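Frequently Asked Questions

I get a lot of the same emails about renting out my spare room, so I'm putting the answers in one place. If yours isn't on the list, write to me and I'll add it when I get a minute.

How did you get into hosting?

My sister moved out and left me with a room and half the rent! I did one week as a favor for Omolara Shehu, a nurse between apartments, and she stayed until October. After that I was hooked.

Short stays or long ones?

Long, every time. I did weekends for a while and spent my whole life washing sheets. My minimum is 14 nights now, and I sleep a lot better.

How do you set the price?

I look at what similar rooms near me go for and then come in a little under. Right now I charge $693 a month with utilities in. I could probably squeeze out more, but a guest who feels they got a good deal tends to stick around (and waters the plants).

Do you take a deposit?

Yes, $50 for keys and small stuff. I've kept it exactly once, when Jonas Trummer flew home to Gromier with both sets of keys in his coat. He mailed them back with chocolate, so I returned the money anyway.

What should I put in the room?

Less than you think. A bed, a lamp, somewhere to hang clothes. I like something a bit silly on the bed too -- it breaks the ice.
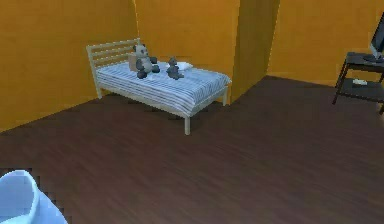 Striped bedspread, beige cushion and one panda

What about wall color?

People either love the yellow or ask me if it's permanent. I say go with a color you like yourself, you'll be living with it between guests. Do buy the washable kind of paint. I went cheap the first time and every suitcase left a mark.

Rug or no rug?

I'm on team bare floor. Sweeping takes me 6 minutes and I don't have to haul anything outside to beat it. If your downstairs neighbor is a light sleeper, ask guests to wear slippers. 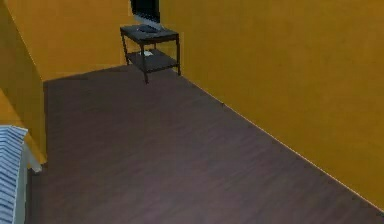

Dark floorboards, golden-yellow walls

Do you write up house rules?

One page, taped inside the kitchen cabinet. Quiet after ten, label your food, tell me before you have someone over. Waltraud Widmer, who hosts in Caditz, has four pages and swears by them, so do whatever suits you!

What if you and a guest just don't get along?

It's happened twice. Both times I sat down with them over coffee, said it wasn't working, and we picked a move-out date together. Get that date in writing, even if it's only a text message.

Do I need to tell my landlord?

Yes! Please do. Read your lease first, then ask, and keep the reply somewhere you can find it.

Page last updated Apr 29, 2022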